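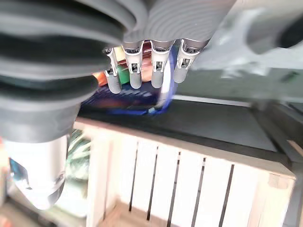

Section 4: House rules for running the hand near shelves and crates

Okay, you've got the arm powered, the fingers respond, and you're itching to let it grab something. Me too, every single time! Before you do, please read this part. I wrote it after our first season with the Garnetti mock shop, and most of it comes from things I got wrong myself (I'll own up as we go).

The rules are the ones we use at Vadberg for any multi-finger hand working around shop fixtures – packages on a dark tabletop, produce in slatted wooden crates, that kind of thing. If your own site has stricter rules, yours win.

4.1 Before you move anything

1. Walk the whole reach of the arm with your eyes first. I mean the forearm and the elbow too. I used to watch only the fingertips, and then one day the forearm cover rubbed along a shelf post for half a session while I was admiring a very nice grasp.

2. Find the stop button and put your hand on it. Now find it again without looking. If a second person is in the room, they need a stop button too, so the minimum is 2 buttons for two people.

3. Set the speed cap to Shop in the Biltireo console. Free is for an open floor with no fixtures in reach. The console remembers the last setting, so don't trust it, look at it.

4. Check the ribbed covers on the forearm and the back of the hand. Run a finger (yours!) along the ridges and feel for splits. A split cover gets written in the log and the arm stays parked until it's changed.

Note: the log sheet is form 211. Form 155 looks nearly the same but it's for the battery cart, and I have filled in the wrong one more times than I'd like.

4.2 Coming down on a package

5. Come in from above with the fingers pointing down and hold still over the package before you close. Wait for the console to say Settled. A moving camera gives you a smeary picture, and you'll want to guess from it. Please don't guess.

6. Close until you get contact on at least two fingertips, then stop and look. Soft packs crush long before the hand thinks it's working hard.

7. Lift straight up until the whole package is clear of the surface. Sideways moves come after that.

Caution: keep your hands off the table while the fingers are open above it. If something needs straightening, press Hold, wait for the light on the console to go amber, then reach in. Every time, even for one little box.

4.3 Working over the crates

Crates are where I slow way down. You've got a rim, you've got slats, you've got a shelf board overhead, and the produce is never the same shape twice. A long pale squash lying across the top of a crate needs a very different grip from a ribbed orange pumpkin sitting at the front of it.

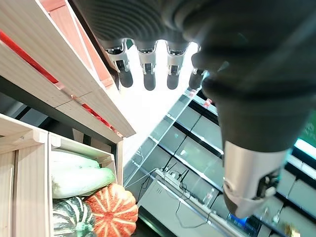

8. Check the thumb separately. It sticks out wider than the four fingers do, and the console's clearance line only covers the fingers. I leave a full hand's width on the thumb side.

9. Never put a finger between two slats, even if the planner offers it. A finger that goes in straight may come out at an angle, and then something bends.

10. For ribbed squash, put the fingertips on the ribs and keep the metal joints away from the skin. Marked produce comes out of the crate and gets swapped.

11. Look at where your cables run. Power strips go up on a cabinet or bench, and loose cable near a crate gets taped or clipped before the base moves. I know, tape is boring – do it anyway.

Caution: shiny or clear shelves and strong light can wash out the wrist picture. If you can't make out the edge of a shelf on screen, treat it as closer than you think and walk over for a look.

4.4 When you're done

12. Open the hand, raise it clear of the rim, and send the arm to Park. Wait for it to get there before you turn your back.

13. Wipe the fingertip pads with a dry cloth. No sprays, please!

14. Write down the cycle count. At 2,576 cycles the pads on our Gillies kit are due for a change, worn-looking or not. New pads are in the drawer under the console, and the steps for fitting them are in Section 5.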